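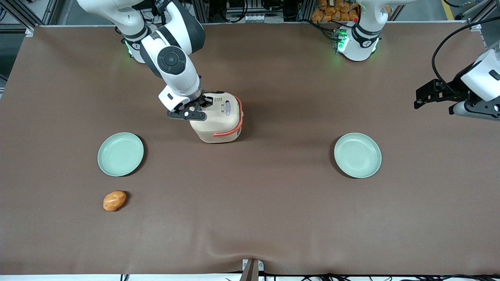

Step 4: Teach the first two-arm routine

Home | Build Log | Guides | Parts | Forum

This is my favorite part of the whole Pledari build. The arms are bolted down, the joints are homed, and now you get to make them do something together! We use a pot and two plates for the first routine because it covers a handled object, flat targets and one small awkward item (ours looks like a potato).

Before you start

Cover the tabletop with plain fabric and clamp it at the front edge. Pull out the big folds. Small wrinkles are fine.

1. Power up both arms and wait for the green ring lights near the bases.

2. Set one plate on each side of the table, well apart. Leave the middle open – both arms need it later.

3. Stand the pot between the plates, farther back, with its handle facing the right plate. Keep it empty for now.

4. Put the small object down in front of the left plate.

5. In the Zusico panel, choose Teach, then Right Arm. Guide the gripper down to the upper side of the pot, across from the handle, and close it slowly. Stop as soon as both fingers touch.

6. Save the point. Lift the pot 60 mm, hold, and save again.

7. Switch to Left Arm and park its gripper over the right side of the table, pointing toward the center. Save this as "Wait."

8. Run the routine at the slowest speed and watch it all the way through. Then run it again, because it's fun.

CAUTION: Keep your hands off the table while a routine is running. The elbows swing wider than you expect.

CAUTION: Route loose cables below the table surface at the front. The wrist cable needs a generous curve, so never tie it tight.

Note: If the pot slips, lower the grip point before you raise the force. Our shared workshop at Plondik got a much better hold that way.

Filed under: Home Robotics, Two-Arm Builds, Weekend Projects

3 comments

joinery_nut: Does step 5 work with a mug? Mine keeps tipping.

padlock374: Try gripping the mug lower. And put fabric down if you're on bare wood – big difference for me.

slowservo: Got the lift saved on my second try. So happy with this thing!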